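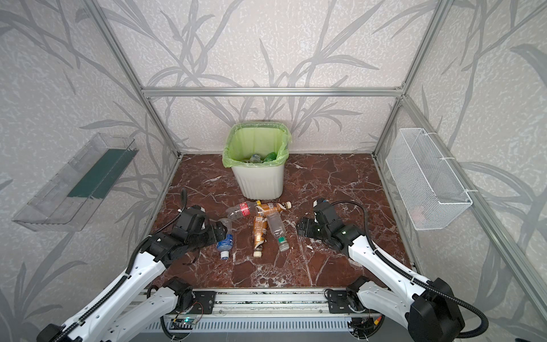
Bottles in the bin, green liner.

Jul 9, 2025

I have been keeping track of what we drink since May. It started with the water bill, which went up again, and then with the recycling, which had to go out twice as often as it used to. We were buying sparkling water by the case and I had stopped noticing what it cost.

I went back through the receipts for last year and added it all up. The total was 747 dollars. Most of that was Bonsu, the plain one, and the rest was whatever the store in Hadilden had on sale when Bonsu was out. I don't drink soda or much beer, so this was just water with bubbles in it.

So I bought a carbonator. The one I got is a Runau, the basic model with the lever on top. It cost 136 dollars with one cylinder included. There is a nicer one with a screen and three buttons for how fizzy you want it, but I didn't see what the screen would do for me.

Setup took a few minutes. You screw the cylinder in at the back, fill the bottle to the line, lock it in place and pull the lever. Cold water matters a lot. I tried it with water straight from the tap the first day and it went flat before I finished the glass. Now I keep two filled bottles in the refrigerator door and carbonate one when I want it.

The taste took longer to get used to. Bonsu has some minerals in it and our tap water has its own flavor, mostly chlorine in summer. I tried a filter pitcher, which helped. I also tried a pinch of baking soda and a smaller pinch of salt, and that got it closer. Too much and it tastes like medicine. Lime covers most problems.

Cylinders are the annoying part. The nearest exchange is at the hardware store in Drovelano, a half hour each way, and they were out the first time I went. You hand in the empty and pay for the gas only. I bought a spare so I'm not stuck waiting on them. There are adapters that let you hook up a big tank, and people online swear by them, but I don't want a tank in the kitchen.

I still buy a case now and then – mostly when people are coming over and two bottles won't be enough. The receipts go in the same envelope as before. I'll add them up again next May and see where it lands.

If anyone has a good way to clean the narrow bottles, leave a comment. The brush that came with mine doesn't reach the bottom corners, and rice and vinegar only did half the job.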